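Portes ouvertes chez Govier : et si on arrêtait de se presser ?

Je suis allé aux portes ouvertes de Govier, à Fidham, avec l'idée de râler. Une heure de route, le parking à l'autre bout du site, un café tiède, 84 inscrits pour une salle prévue pour beaucoup moins : c'était bien parti ! Et puis Angus Haldane a lancé la simulation, et j'ai rangé mon carnet.

Moi, les robots qui dansent, ça me fatigue. J'en ai vu cinq l'an dernier, tous applaudis, et je serais bien en peine de dire à quoi ils servent. À Fidham on parlait vaisselle, prises, inclinaisons (oui, pendant toute une matinée), et je trouve ça bien plus honnête envers le public.

La lenteur, voilà ce que je défends, et tant pis si mon voisin de rangée soupirait. On nous vend des bras toujours plus rapides alors que le difficile, à mon avis, c'est une bête tasse bleu-vert à facettes, penchée juste au-dessus d'une table, que la pince noire tient près du bord. Ma grand-mère faisait ça sans y penser, moi j'en casse encore ! Alors qu'on laisse aux ingénieurs le temps de bien le faire. Je retourne les voir en juin.

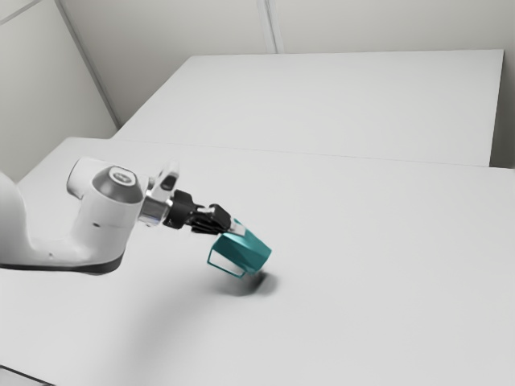
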